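Lost and found goes on show at Grallbridge station

1 June 2018

Anyone who has mislaid a banana in Grallbridge may wish to get in touch with the railway station.

The station's lost property office opened its shelves to the public this week, after a clear-out in April came up with 782 items that had never been claimed. Umbrellas made up 211 of them. Gloves came second with 167, and very few of those were pairs.

Sunil Pathirana, who has run the office for 13 years, has taken the less predictable finds out of their boxes and started setting them out on a table, a handful at a time, in the old parcels room next to the ticket windows. Each batch gets a couple of days on the pink blanket — itself left on the last train from Tremden two winters ago and never asked after — before the next one goes out.
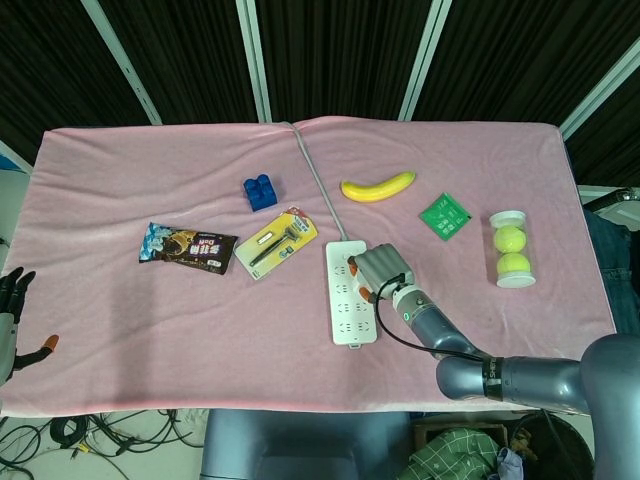
Going nowhere: a power strip, tennis balls, a razor still in its pack and other small things on the parcels room table.

The tennis balls are still in their tube, which suggests a match somewhere in Bullach that had to be called off. The power strip is harder to explain. It has a long cord and rows of sockets, and it is hard to picture anyone carrying it onto a commuter train and then forgetting it.

"You get people who ring up in tears about a scarf," Pathirana said. "I have never had a call about an extension lead."

The banana, he added, is not the eating kind. Those are dealt with the same day.

Toys tend to do better. Two stuffed rabbits and a tin whistle have gone home since Monday, and Pathirana has hopes for the blue building block, on the grounds that somewhere there is a set that is one short. He is less confident about the snack wrapper, which was logged, tagged and stored along with everything else. Office rules say that whatever is handed in gets kept, and the rules do not mention wrappers.

To claim something, bring a ticket or a decent description. "It was blue" has been tried and will not be enough, even for the block. The parcels room is open weekdays from nine until four, with the door on the Figueiredo Street side.

Whatever is left at the end of the month goes to the charity shop across the road, apart from the umbrellas, which the shop has asked not to be given.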